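hhou13
Jacket folding set is at 400 demos now, headed for 600. Sleeves first, then the hood.

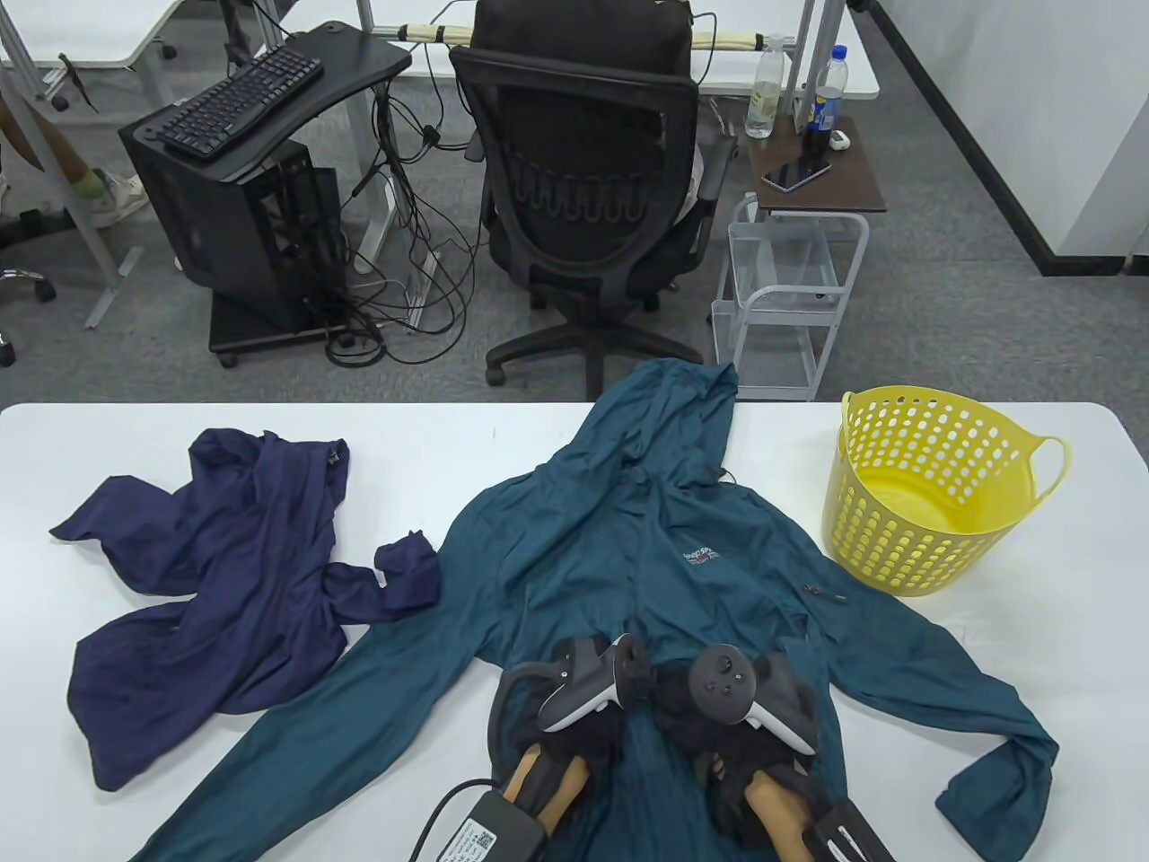
I'm slow at hoods, so I've been skipping the bad takes. Opinions?

tyson_gill
Keep the bad takes! Mine at Dostholm look way worse.

hhou13
Even ones like these?

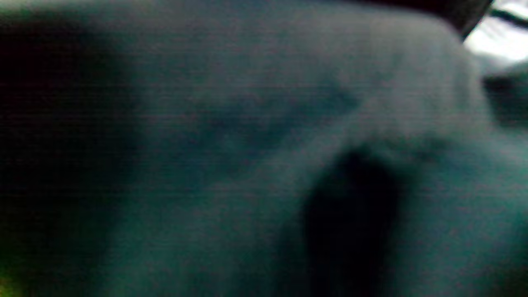 gripper cam, all smear
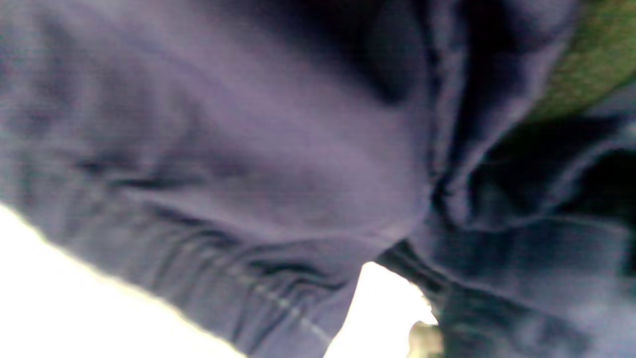
gripper cam, dark cloth up close

rudedus
Nope, toss the first. Tyson's wrong, blur taught ours nothing.

hhou13
Hmm, then there's this kind.

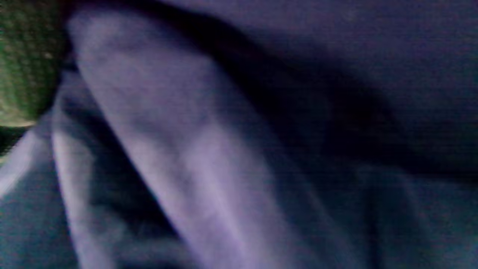

I'd keep those and trim the rest.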